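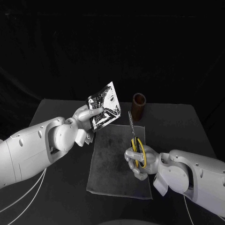
Packet in the left hand, scissors in the right, grey towel between them.

We have had the Murkeo hands on our two-arm bench for long enough now to give a fair account of them. They replaced a pair of Duver two-finger grippers, and the arms and controller stayed the same throughout, so most of what follows is a comparison between the two.

Weight first. Each Murkeo hand came to 500 grams on our scales with its mounting plate. The Duver is 420. The arms coped with the extra, but we had to enter the new figure in the controller by hand and redo the gravity settings before the wrists would hold still.

Scissors are the best argument for fingers. The Duver could pick a pair up by one handle, and they would then swing round under their own weight. The Murkeo wraps its fingers through and around both loops. It can hold and point them. We have not got clean cutting out of it yet, and I would not buy it for that.

Thin packets are fair. The thumb does most of the work and it tends to crumple the foil, so anything that must stay flat is still a job for the old grippers or for suction. Turning the grip force down in the Tsuji software helps a little — the lowest setting is too weak, the second lowest is usable.
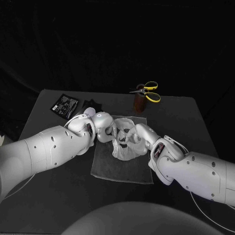

Cloth took us the longest. With both hands working close together over the towel, the fingertips can foul each other, and the collision check in the software is too coarse to be of much use at that range. We set our own limits in the end. Keep a towel or mat on the table whatever you do, as the fingers don't get under thin fabric on a bare top.

We logged 1283 grasps over the trial, with 198 drops, most of them cloth. The Duver pair did better on boxes and worse on everything soft.

Small complaints: the cables need more clips than are supplied, and the manual covers calibration in half a page. We bought a spare set of fingertips from Flekolel and they fitted without filing.

Good hands for mixed, awkward objects. If you only move boxes, keep your two-finger grippers.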